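タオルの畳み方

タオルの畳み方(タオルのたたみかた)とは、洗濯および乾燥を終えたタオル類を、収納、運搬、陳列または使用に適した形状に折り整える作業、ならびにその手順の総称である。家庭における家事の一工程であるほか、宿泊施設、浴場、医療・介護施設、理美容店などでは業務として行われる。対象はフェイスタオル、バスタオル、ハンドタオル、台所用の布巾など、おおむね長方形または正方形の平らな布であり、袖や襟をもつ衣類の畳み方とは区別される。

概要

タオルは縫製上の立体構造をもたないため、畳む作業は平面上の折り返しの組み合わせとして記述できる。基本となる操作は、長辺どうしを合わせる縦折り、短辺どうしを合わせる横折り、片側から布幅の三分の一を内側へ返す三つ折り、および端から巻き取る巻きの四種である。実際の畳み方は、これらの操作の順序と回数によって分類される。

仕上がりの寸法は収納場所の奥行きと幅から逆算して決めるのが一般的である。棚に置く場合は奥行きに合わせて最後の折りを決め、引き出しに立てて入れる場合は引き出しの深さを高さの上限とする。同じ棚に異なる寸法のタオルを置く施設では、折りの回数を変えて正面の幅をそろえる。

用語

折り山は、布を返した際に外側に現れる曲線状の縁を指す。積んだときに手前へ向ける側であり、「わ」とも呼ばれる。耳は織物の左右両端の織り端をいい、タオルでは多くの場合、細く三つ折りにして縫われる。ヘムは上下の端を折り返して縫った部分で、パイルをもたず厚みが異なる。ヘムの近くに織り込まれた平織りの帯はボーダーと呼ばれ、折り位置の目安に用いられることがある。

パイルは布面から突き出た輪状の糸で、吸水を担う。パイルの向きが乱れたまま折ると表面に斜めの筋が残りやすい。

主な畳み方

四つ折り
縦に二つ折りにし、続いて横に二つ折りにする。手順が最も少なく、ハンドタオルや布巾に多用される。耳が二枚ずつ重なるため、布の歪みが大きい場合は端がそろわない。

三つ折り
長辺に沿って三分の一ずつ内側に返し、細長い帯状にしたのち、横に二つ折りまたは三つ折りにする。耳が内側に隠れ、正面に折り山だけが現れる。宿泊施設の客室や浴室の棚で広く見られる形である。タオル掛けに掛ける場合は、帯状にした段階で止める。

八つ折り
四つ折りをさらに二つ折りにする。厚手のバスタオルでは中心部が膨らみ、積み重ねたときに傾きやすい。薄手の布を小さく収める用途に向く。

立て畳み
三つ折りの帯を、端から少し余らせて折り進め、最後に自立する直方体状に整える。引き出しや箱に並べて入れ、一枚ずつ上から取り出す方式に用いる。自立の可否は布の厚みと折り山の締まり具合に左右される。

巻き畳み
縦に二つ折りまたは三つ折りにしたのち、短辺から巻き取る。円筒状となり、籠や旅行鞄の隙間に収めやすい。巻き終わりの端は下に向けて置くか、あらかじめ一方の短辺を斜めに折って作った三角形の袋に差し込んで留める。

標準的な手順

平らな台の上で行う三つ折りの手順は、次のように記述される。

一、乾燥の状態を確認する。ヘムと耳は布面より厚く、水分が残りやすい。
二、布を台上に広げ、長辺を作業者に対して平行に置く。
三、両手で対角の隅を軽く引き、織りの歪みを直す。次に残りの対角も同様に引く。
四、手のひらで中央から外側へなで、しわを端へ逃がす。
五、手前の長辺を布幅の三分の一の位置まで返し、奥の長辺をその上に重ねる。
六、帯の短辺どうしを合わせ、折り山を軽く押さえる。
七、必要に応じてもう一度折り、向きをそろえて積む。

工程四を省くと、斜めに走るしわが折りの内側に閉じ込められ、仕上がりの厚みが左右で異なる原因となる。折り山は強く押しつけない。パイルが倒れ、陳列時に線が目立つためである。

寸法の計算

仕上がり寸法は、元の長さを各方向の折り数で除した値を基準とする。長さ100センチメートルのタオルを長さ方向に二つ折りし、さらに二つ折りした場合、計算上の値は25センチメートルである。実物では折り山に厚みが生じるため、各層の長さはわずかに異なる。三つ折りでは、最も内側に入る面を他の二面よりやや狭く取ることで、端のはみ出しを防ぐ。

棚の収容枚数は、棚板間の内寸を一枚の仕上がり厚で除して求め、取り出しのための余裕を差し引く。積み上げた下層は自重で圧縮されるため、一枚の厚みに枚数を乗じた値と実際の高さは一致しない。

作業台と作業環境

作業台は、タオルを完全に広げられる広さをもつことが望ましい。台の縁から布が垂れると、垂れた部分の重みで布全体がずれ、三の工程で直した歪みが再び生じる。台が狭い場合は、先に空中で縦二つ折りにしてから台に置く方法がとられる。

天板の形状も作業に影響する。長方形の台では縁を布の長辺に合わせる基準線として利用できるが、円形の台には直線の縁がなく、布自身の耳またはヘムを基準とする必要がある。

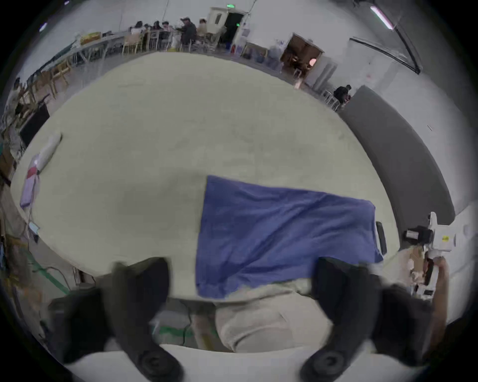

高さは、立位で作業する場合、肘よりやや低い位置が目安とされる。低すぎる台では前屈の姿勢が続き、高すぎる台では布の奥側を押さえる際に肩が上がる。天板の表面は平滑で、糸を引っかける突起のないものがよい。ただし摩擦が極端に小さい天板では布が滑るため、片手を布の中央に置いて押さえながら折る。

同じ台に小物や包装品を置いて作業する場合は、布を広げる範囲と置き場所を分ける。布の下に物が入り込むと折り位置がずれるほか、畳んだ布に物を巻き込むことがある。

業務における統一

複数の作業者が関わる施設では、畳み方を文書や見本によって統一する。研修用冊子『Homon』の編者Sang-wook Kwonは、統一すべき項目として、最初に折る辺、折り山を向ける方向、一束の枚数の三点を挙げた。同書は一束を18枚とする例を示し、束の途中で折り山の向きを変えないこととしている。

宿泊施設Hodportの手順書では、浴室用を三つ折り、洗面用を巻き畳みとし、形状によって用途を判別できるようにしている。ロゴや刺繍のあるタオルでは、その位置が最終面の中央に来るよう折りの順序を入れ替える。この場合、標準の手順とは表裏が逆になることが多い。

保管と取り出し

積み重ねて保管する場合、新しく畳んだものを上に置くと上層だけが繰り返し使用され、下層の使用頻度が下がる。これを避けるため、新しいものを最下段に入れるか、右から取り出して左に補充する方式が用いられる。立て畳みでは後者を適用しやすい。

湿気の残るタオルを畳むと内側の層が乾きにくく、臭気やかびの原因となる。長期間保管するものは、折り目の位置を変えて畳み直すことがある。

関連項目

洗濯
布巾
風呂敷
リネンサプライ
収納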